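The woman who reads the small ads

Sayaka Tsuji has a desk at the back of the Drutbridge library, next to a radiator that works when it feels like it. From there, on Tuesday afternoons, she runs what must be the least glamorous archive in the county: 587 lonely hearts, lost cats and second-hand wardrobes, clipped from the local paper and kept in shoeboxes.

"People come in expecting local history," she says. "Mayors, floods. I give them a man in Seltent who wanted to swap a piano for a goat."

Did he get the goat? She looks at me as if I had asked her age. "The advert ran for 3 weeks. Then it stopped. You decide."

Tsuji began collecting by accident. She had bought a chest of drawers from an advert that promised "all knobs present", and when she got it home she kept the cutting, mostly as evidence.
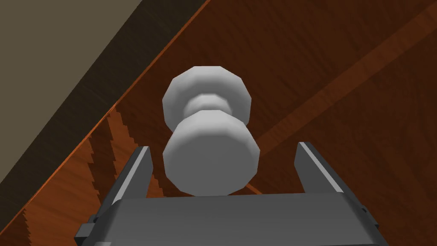 The box marked Furniture is still the fullest. She has firm views on its language. "Good condition" means bad condition. "Would suit enthusiast" means worse. "Buyer collects" is, in her opinion, the most honest phrase in English, and she wishes people would use it about other things, such as their opinions.

Her only regular helper is Shigeru Noguchi, a retired proofreader who files the cuttings and corrects them in pencil, which she has asked him not to do.

"They put an apostrophe in sofas," he says. "I can't just leave it there."

"It's a historical document," says Tsuji.

"It's a historical mistake."

They have had this conversation before, and both seem to look forward to it. Noguchi's own favourite is an old notice for a Honda moped, "one careful owner, one not". He sold a moped himself once and put in the full truth about the brakes. It took him until February to find a buyer, who then complained about the seat.

What strikes me, going through the boxes, is how much people gave away when they paid by the word. A wedding dress, size 12, "no longer required". A double bed, followed a fortnight later, from the same telephone number, by a request for a single. Tsuji files these two together and won't be drawn on whether that is cheating.

"I'm not a novelist," she says. "I just put things next to each other."

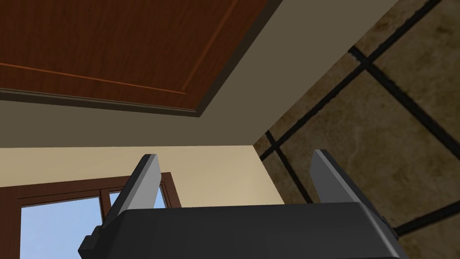
What the adverts cost

The early cuttings are short for a reason. Words cost money, and the people of Drutbridge didn't care to waste either. The thriftiest in the collection reads, in full, "Ladder. Mekness." Tsuji assumes that anyone in Mekness who needed a ladder knew whom to ask.

The longest runs to 116 words and concerns a missing tortoise. It covers his habits, his diet and his feelings about children. "You could pick that tortoise out of a crowd," says Noguchi, who has, I notice, pencilled in a semicolon.

She gets few new cuttings now. The paper still prints a page of adverts, but most are for stairlifts. Does she look online? She has tried. "There's no limit on the words," she says, "and they still don't tell you how wide the table is."

At five the radiator comes on, just as she is putting the lids back on the boxes.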